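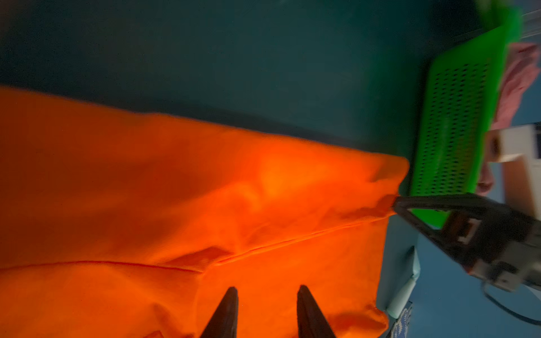 ## 5. Waiting time and the memory of the ride

In the previous section we looked at the posted waiting times. Now we turn to what visitors remembered of them. The data come from the exit survey at Todolwood, in which 1,717 visitors gave usable answers during June. Each visitor was asked to estimate the wait for the last ride taken, and then to rate this ride on a scale from 1 to 9.

Two rides are compared. Garkel is a slow boat ride through dark rooms, with a covered queue that passes several painted sets. Ruddock is a family coaster of similar popularity, but its queue is a plain line between metal rails, mostly in the open air. Both rides used the same system of posted times, so visitors had the same kind of information before they joined.

Visitors of Garkel remembered the wait as shorter than it was – the median error was 7 minutes. For Ruddock we found no clear error in either direction. The curves for both rides are given in Figure 7, at the end of the paper. The difference remained when we removed the visitors who had ridden before, although the groups then became small and we are careful with this result.

It is tempting to say that the decorated queue explains the difference. We can not separate this from the effect of shade, or from the ride itself, which is calmer. Kutel, the third water ride of the park, could have helped here, but it was closed for repair in the survey period.

The ratings show a weaker pattern. A long remembered wait went together with a lower rating on Ruddock, while on Garkel the two were almost unrelated. We return to this point in the discussion of single riders.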